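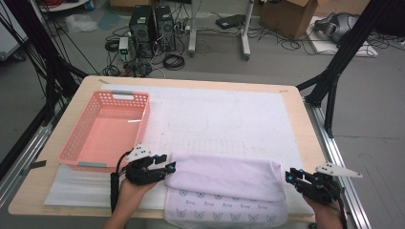
The end date, one respondent in Stirnden wrote, was "put in so that people would vote for it, and by the time it came up the money was already spent." Several others answered the same way when we asked why temporary local taxes are so often renewed. We take the point seriously in this section, although our records can test only part of it.

4.2 Renewal of temporary levies

Stirnden and Ostcombe both allow the council to place a levy on the ballot for a term of 5 years. A renewal needs a simple majority and may be put to voters no earlier than January of the final year. The council must publish the ballot wording 90 days before the vote. In Stirnden the wording names the rate and the purpose. In Ostcombe it names only the purpose, and a voter who wants the rate has to look it up in the budget.
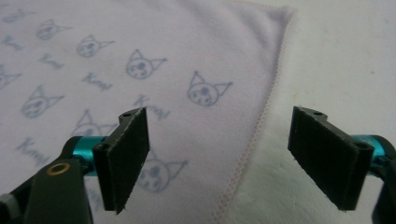 Figure 3. Cloth printed with cat faces and script lettering, with the fingers of a hand-held gripper.

We coded each ballot text by hand, following the scheme in Sisodia. Texts that used the word "continue" were kept apart from those that used "renew" or "extend." Turnout figures come from the Puline file, which leaves out precincts with fewer than 1,000 registered voters. This matters more for Ostcombe, where the outlying precincts are small and tend to vote against levies. Our estimates of support there are probably too high. We did not adjust for this in the main tables, and the reader should keep it in mind when comparing the two towns.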